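About Nirkance

We are a small cloth and clothing reuse shop in Prorkside, and we love fabric. Loud fabric most of all! Curtains with parrots on them, plaid that somebody's uncle wore hunting, bed sheets from the seventies in that particular brown. If it can be folded, we'll find it a shelf.

Johanna Hollenstein started Nirkance one September with a folding table and 29 bags of clothes left over from a school rummage sale. She wanted to see what would happen if every piece got looked at properly, smoothed out, folded well and put where a person could find it. People came. They came back with their sisters. By the next fall we had a real room with a door that locked, and Roscoe Montoya had given up his Saturdays-off job at the print shop to run the sorting side.

We sort by color and pattern first and by size second, which drives a few visitors crazy until they've tried it. You walk in wanting something orange and there it all is together, stripes next to florals next to camo.

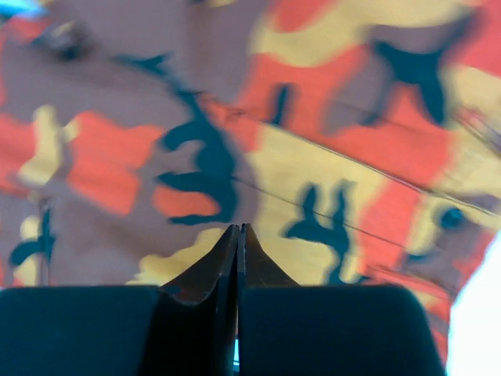 Pattern is what people remember. Ask our regulars what they took home last year and they won't tell you the size or the label, they'll tell you it had lemons on it. Camouflage has its own following, and the odd colorways go fastest – the oranges, the mustards, anything that would be no help at all for hiding in the woods. Dalia Slaoui keeps a wish list by the front desk for exactly this sort of thing, and she'll call you if yours turns up.

Every piece gets folded by the same method. Lay it flat, smooth from the middle out, bring the sides in, then fold up from the bottom so the print ends up on the outside. Desmond Ridgeway teaches it at our open folding evenings, and he is a wonderful teacher, very patient with sleeves. He can get a fitted sheet down to the size of a paperback (ask him, he loves to be asked). We do the work on pale surfaces whenever we can. Stains, pulled threads and thin spots show up better, and a busy print is a lot easier on the eyes with something plain under it.

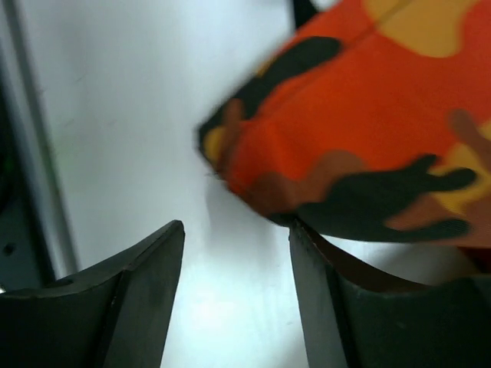
Our shelves hold 800 folded pieces when they're full, and we try to keep them moving. Whatever doesn't find a home in a season goes to the mending box or the scrap drawer. Ezekiel Greenberg runs the scrap side and turns out pouches, patches, pot holders and a truly excellent quilt now and then. The scrap drawer is open to anybody who sews. Take what you'll use and show us what you made, we really do want to see it!

School groups are welcome too. We've had classes of all ages in for a morning of sorting and folding, and they usually leave with strong opinions about plaid. Groups should write ahead so we can clear enough table space.

If you're bringing us fabric, please bring it clean and dry, in a bag or box you don't need back. Buttons and zippers can stay on. We can't take pillows or carpet.

Contact Nirkance, Prorkside | © 2023 Nirkance | Back to top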